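# Sorting Small Parts in the Shared Workroom

Project report, Home and Workspace Organization course, spring term

## 1. Why we chose this topic

Our group shares a workroom on the second floor of the Zurau building with two other groups. All of us use small parts: screws, nuts, washers, heat-shrink tubing, little springs, and the small connectors that always fall on the floor. Before this project, the parts were kept in jam jars, in paper envelopes and in one big tray that everybody called "the soup." When a person needed a small screw, he or she emptied the soup on the table, searched with a finger, and put everything back when finished, or did not put it back.

In May our teacher asked each group to choose one problem of daily order and to study it in a practical way. We chose the small parts. We wanted to know two things:

- How much time do we lose when we search for a part?
- Does a simple drawer organizer help, and if yes, how must the drawers be divided so that other people can also use them?

The second question became the larger one during our work. At the start we thought that the organizer itself was the solution, and we planned to finish quickly.

## 2. What we used

We had a small budget from the course. We compared three ways to keep parts: the jars we already had, a flat case with a hinged lid that one of us brought from home (a Plekison case, quite old), and a standing organizer with clear drawers. The standing organizer came from the Gauthier hardware shop near the bus station. We looked there at several sizes and took one with a handle, so that it can travel between the workroom and the storage closet.

The organizer has nine drawers in three rows. The frame is yellow and the drawers are clear plastic, not perfectly transparent but enough to recognize a shape behind the front. On top there is a black lid with two latches and a carrying handle.

Before we decided about labels, we looked at the drawers empty. We wanted to see how well the front lets you see inside, and if a label would cover too much of it.

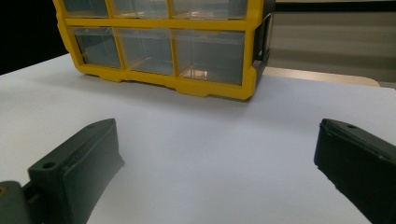
*Figure 1. Lower drawers of the organizer, empty, on the white table.*

The plastic has a grayish color. With dark parts inside, such as black screws, we expected that reading the content from a distance would be difficult, and our later test confirmed this. Bright parts like zinc washers were easier. Therefore we decided that every drawer needs a label, also the drawers where the content seems obvious.

Other materials:

- paper labels and a black marker
- clear tape
- small bags with a zip, for parts which are too similar to be mixed
- a kitchen timer
- a notebook for the results

## 3. How we worked

### 3.1 Sorting the soup

The first step was to empty the big tray and to sort everything. We used 26 paper cups for this and wrote the kind of part on each cup. It took us one long afternoon, longer than we had planned. The difficult part was to agree on what is "the same." For one member of the group, all screws with the same diameter belong together. For another member, the head of the screw is more important, because you need the correct screwdriver. We discussed this for a long time and I must admit that the discussion was not always friendly.

At the end we threw away the bent and rusty parts, and we gave the parts we never use to the school collection box. After we joined the cups with similar content, 19 kinds of parts remained. This was still too many for nine drawers, so we had to combine.

### 3.2 Three plans for the drawers

We made three plans and tried each of them for one week.

**Plan A: by kind.** Screws in the top row, nuts and washers in the middle row, everything else in the bottom row. It is easy to explain to a new person. The weak point is that "everything else" became a small new soup after two days.

**Plan B: by size.** The smallest parts in the top row, the largest in the bottom row. This looks very nice and the weight is low, so the organizer stands well. But people do not think "I need something small." They think "I need a nut." Nearly all users opened two or three drawers before the correct one.

**Plan C: by task.** One drawer for each kind of work that we do often, for example "fixing the lamp arms" or "battery boxes," with the parts in small bags. The groups who do the same task every week liked this plan very much. A person with a different task was lost.

### 3.3 The search test

For each plan we asked people from the other groups to find parts from a list. We started the timer when we read the name of the part aloud, and we stopped it when the part was on the table. The organizer stood at the same place each time, near the back of the white board which we put on the wooden table. We chose this board so that a dropped part can be seen at once, as the wood is light and has a pattern that hides small brass things.

We also did the same test with the jars and with the flat case. In total there were 30 searches for every way of keeping the parts. If a person could not find the part in one minute, we wrote "not found" and continued with the next one.
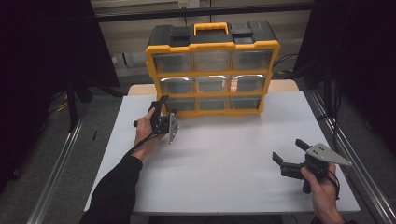
For every search we wrote down the time, the first drawer that was opened, and the number of wrong drawers before the right one. The first wrong drawer was in fact the most useful information. When several people open the same wrong drawer for the same part, this tells us that the part lives in the wrong place, or that the label says something which people understand differently. For example, we had a label "fasteners." In our group everybody knew what we meant. In the other groups nobody opened it for a nut.

## 4. Results

### 4.1 Jars and flat case

The jars were slow, but not as slow as we had expected. A glass jar is very clear and you can see from all sides. The time is lost when you must pour out the content to get one piece. The flat case was fast for searching, since you see everything at the same time after opening. However, it needs a lot of space on the table, and when one of us closed it without checking the latch, the parts jumped from one compartment into another. We had to sort again for 20 minutes.

### 4.2 The drawers

Plan A had the best times with people who used the organizer for the first time. Plan C had the best times with people who already knew it. Plan B was last with both.

All three plans had problems with the bottom row. On our table the lower drawers are a little in shadow in the afternoon, and people bent down or turned the organizer to read the labels. We changed the marker to a thicker one and wrote only one or two words per label. After this we heard fewer complaints, but we did not repeat the full test, so we can not say how much it helped.

### 4.3 The plan we use now

Our final plan is a mix. The top row and the middle row follow Plan A. The bottom row follows Plan C, with three drawers for the tasks that happen every week.

| Row | Left | Middle | Right |
|---|---|---|---|
| Top | short screws | long screws | wood screws |
| Middle | nuts | washers | springs and clips |
| Bottom | lamp arms | battery boxes | cable ends |

Very similar sizes are in zip bags inside the drawer, and the size is written on the bag. We do not fill a drawer more than three quarters. If it is full to the top, the parts at the back catch on the frame when you pull, and the drawer comes out with a jump — two times we collected washers from the floor for this reason.

Parts which did not fit into the plan went back into jars. At first we felt this was a failure. Now I think it is fine, because these are parts that we need perhaps once in a term, and the jars stand in the closet and disturb no one.

## 5. Problems during the project

**Returning the parts.** We measured only how fast people find a part. We did not measure if they put the rest back in the correct drawer. On Friday afternoons, when everyone wants to go home, we found many parts simply lying in front of the organizer. We put a small open dish next to it for these parts, and our group empties the dish on the next working day.

**Labels falling off.** The paper labels with clear tape held badly on the smooth plastic. We cleaned the fronts with a damp cloth and dried them before the second try, and this was better. One of the other groups offered us printed Wovero labels, but they were too wide and covered most of the front, so we stayed with paper.

**Carrying.** The handle is practical, but the organizer must be kept upright. When it leans to the front, the drawers slide out. We wrote "CARRY STRAIGHT" on a note and taped it on the lid.

**Our own influence.** The persons in the test knew us, and some of them had helped us with sorting. They knew the content better than a real beginner. For a second project we would ask students from another floor.

## 6. What we would do next

We would like to test whether a color dot on the label is faster than a word. This could also help the students in our building who are still learning English, and I include myself here. A small drawing of the part, or one real piece glued on the front, is another idea. We tried the glued piece on one drawer only. It looked good, but the piece was used by somebody after three days.

We also want to make a shopping rule. At the moment a drawer becomes empty and the next person discovers it in the middle of the work. A piece of red paper at the bottom of the drawer could show that the stock is low, if we can agree who does the buying.

## 7. Division of work

The sorting was done by the whole group. Two members prepared the lists and the timer for the search test, one member made the labels and the table with the drawer plans, and the author of this report kept the notebook and wrote the text. The notebook with all the search times is in the closet on the second floor, on the shelf with the jars, and the other groups can look at it there.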